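A visit to the Golob lab, Lakwood

I wanted for a long time to see if a machine can already clear a kitchen table for me, so in February I took the train to Lakwood, where the company Golob keeps its development office. Yichen Xia received me at the door and gave me 44 minutes, which she measured on her phone.

The office is one big room, with much light and a very shiny floor. People work at their desks and do not look up much. 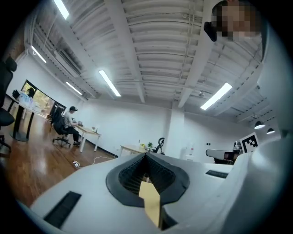

Yichen explained that the difficult part is not the motor. A machine can lift a cup — this was solved long ago. The problem is to know how a person does it, with all the small corrections of the wrist. For this reason the team does the chores by hand first, with grippers, and records everything. They have 644 recordings of table clearing, and she said she would like ten times more.

I asked Costel Begović, who trains the models, how good the robot is today. He answered that it can put away a box in 9 of 10 tries, but soft things like bags and towels are still bad. Folding he did not want to show me.

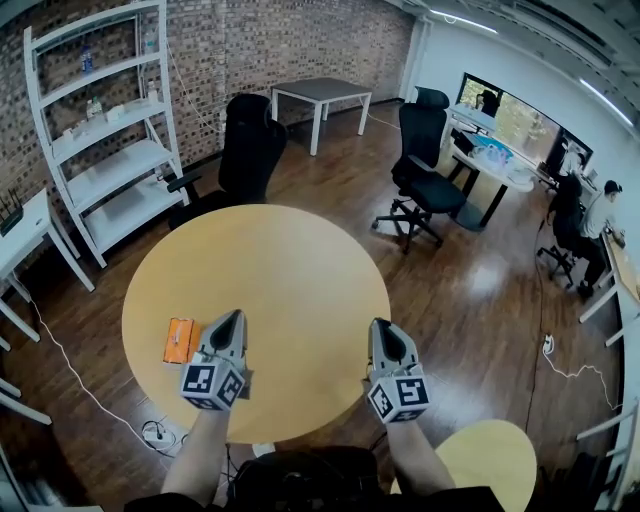

Two grippers at the round table, with a small orange box beside the left one.

I was also allowed to try. My hand was tired quickly, and I dropped a spoon two times. So my own kitchen must wait, I think. Costel believes that shops will have such machines before homes do, for filling shelves at night. The next open visit is in spring, and one has to write to the office before.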